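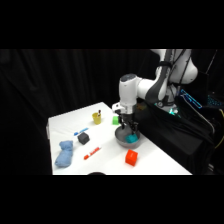

*Robotic arm with its gripper lowered into a shallow grey metal bowl holding a teal cube.*

# Keeping degus: frequently asked questions

Last revised Thursday, July 27, 2023. Applies to animals rehomed through the Vellcombe small mammal unit. Rabbits and guinea pigs have their own page.

## Before you apply

### Can I take a single degu?

Only if you already keep one and want a companion for it. Degus are social rodents and do badly alone. We rehome in same-sex pairs or in groups of up to four. A single animal that has lost its companion can be bonded with another, and the section on introductions covers the method.

### Are degus active during the day?

Mostly, yes. Activity peaks in the early morning and late afternoon, with several rest periods in between. They are also noisy at times. If the cage will be in a bedroom, expect to hear the wheel before six.

### How long do they live?

Five to eight years is usual in captivity. Animals fed a poor diet when young tend to fall at the lower end. We record an estimated age for every animal, but for those that arrive without papers the estimate can be out by a year or more.

### Are they suitable for children?

An adult must be the named keeper. Degus are quick and will jump from a height if held loosely. Older children can help with feeding and cleaning under supervision.

### Do I need a licence?

Not to keep them as pets in the UK. In some other countries, and in some US states, degus are restricted or banned. If you plan to move abroad, check the rules at the destination first.

## Housing

### What size of cage is required?

Our minimum for a pair is 100 cm wide, 50 cm deep and 100 cm high. For three or four animals the width should be at least 120 cm. These are internal measurements. Height alone does not make up for a small floor, as degus dig and run as well as climb.

### Which materials are safe?

Metal and glass. Degus gnaw constantly, and a plastic base or plastic shelf will be chewed through, sometimes within a week. Swallowed plastic can block the gut. Shelves should be untreated kiln-dried pine or, where weight is a concern, slate. Wooden shelves are consumables and need replacing as they wear.

Bar spacing should be no more than 12 mm for adults. Young animals need less than this - a five-week-old degu can get through a gap that looks far too small.

### Is the Trornik cage acceptable?

The two-storey Trornik is accepted for pairs if the plastic ramps are removed and replaced with wood. The single-storey version is too low. Send a photograph of the finished set-up with your application.

### What kind of wheel?

Solid running surface, metal or cork-lined wood, at least 30 cm across. Do not use wheels with rungs or open mesh. Feet and tails get caught in them. If the animal's back curves when it runs, the wheel is too small.

### What bedding should I use?

Paper-based bedding or dust-extracted aspen, 10 cm deep or more on the base. Avoid cedar and scented products. Hay can go on top for nesting and will be eaten as well.

### What temperature do they need?

Between 15 and 22°C. They cope with cool rooms better than hot ones. Above 25°C there is a risk of heatstroke, and the cage should be moved to the coolest part of the house. A slate tile gives them somewhere to lie flat. Keep the cage out of direct sun and away from radiators in all seasons.

## Feeding

### What is the basic diet?

Unlimited grass hay, such as timothy or meadow hay, plus a small measured amount of pellets. We feed 10 g of pellets per adult per day, split between morning and evening. Fresh water should always be present, in a glass bottle with a metal spout. Plastic bottles can be used if they hang outside the bars.

### Why is sugar a problem?

Degus handle sugar poorly and develop diabetes easily. Fruit, dried fruit, honey sticks and most shop-bought rodent treats are unsuitable. So are muesli mixes containing raisins or molasses. Read the full ingredients list, including on products sold with a degu on the packet.

### Which vegetables can I give?

Small amounts of leafy greens, green beans, courgette and cucumber. Carrot and sweet potato contain more sugar and should be rare treats, if given at all. Introduce one new item at a time and wait two days before adding another. Dried herbs such as nettle, dandelion and plantain are well accepted.

### Can I change the pellet brand?

Yes, over 14 days. Mix the new pellet with the old and raise the proportion gradually. Every pair leaves Vellcombe with a bag of what it has been eating, which lasts long enough to complete the change.

## Handling and behaviour

### How should I pick one up?

Let it step on to your hand, or scoop from below with both hands. Never hold or lift a degu by the tail. The skin of the tail comes away as a defence against predators, and it does not grow back. The exposed part dries and is lost. If this happens, keep the animal on clean paper bedding and contact a vet the same day.

### Mine will not come to my hand. Is this normal?

In the first two weeks, yes. Sit beside the cage, speak quietly and offer a pellet through the open door. Do not reach in from above. Most adults take food from the hand within a month. Some never accept being held, and this is noted in the record where we know it.

### What do the different noises mean?

A soft warble is a contact call and is common between cage mates. Repeated sharp whistles are an alarm. A squeal during a chase usually marks a dispute over rank or food. Short scuffles are normal. Separate the animals if there is blood, or if one is being kept away from food or the nest.

### How often do they need a sand bath?

Every day, or at least every second day, for 20 to 30 minutes. Use chinchilla sand, in a heavy dish they cannot tip. Never bathe a degu in water. Remove the dish afterwards or it will be used as a toilet.

## Introductions

### How do I bond two degus?

Use a split cage with a double mesh divider, so that they can smell each other without biting through. Swap the animals between sides once a day. When both sleep against the divider and ignore each other's scent, try a short meeting in a space new to both. Allow two to six weeks in all.

### Can males and females live together?

Only if the male has been castrated and a vet has confirmed how long to wait afterwards. Gestation is 90 days and litters of six are common. We do not rehome unneutered mixed pairs.

## Health

### What are the signs of dental disease?

Dribbling, weight loss, smaller droppings, or picking up food and dropping it. Healthy adult incisors are orange. Pale or white teeth in an adult should be checked. The back teeth grow throughout life and can overgrow while the front teeth look sound.

### How often should I weigh them?

Weekly, on kitchen scales, at the same time of day. Adults are normally between 170 and 300 g. A loss of 10 per cent from the usual weight needs a vet visit, even if the animal seems well.

### What about cloudy eyes?

Cataracts are common and often linked to diabetes. A vet can test urine for glucose. Affected animals usually manage well if the cage layout is left unchanged and high drops are blocked off.

### Do all vets treat degus?

No. Ask for a practice with exotics experience and register before collection. The Mwakyusa list, sent with every adoption pack, gives 35 practices that have told us they see degus. Out-of-hours cover varies - ask about it when you register.

## Fees and collection

### What does it cost?

The fee is £49 for a pair, and it includes a health check and the starter bag of pellets. Cages are not supplied.

### How long is the wait?

It depends on what has come in. Male pairs are usually available sooner than female pairs. No animals leave the unit in the second half of December, and applications received in that period are read in January.

### What should I bring?

A hard-sided carrier with metal mesh or a metal door, lined with hay. Cardboard boxes are refused, including for short journeys. Collection is from the Josus building, side entrance.

### Can I return an animal?

Yes, at any age and for any reason. Contact the unit before travelling so that a cage can be prepared. Bonded animals must be returned together. The fee is refunded only within the first 28 days.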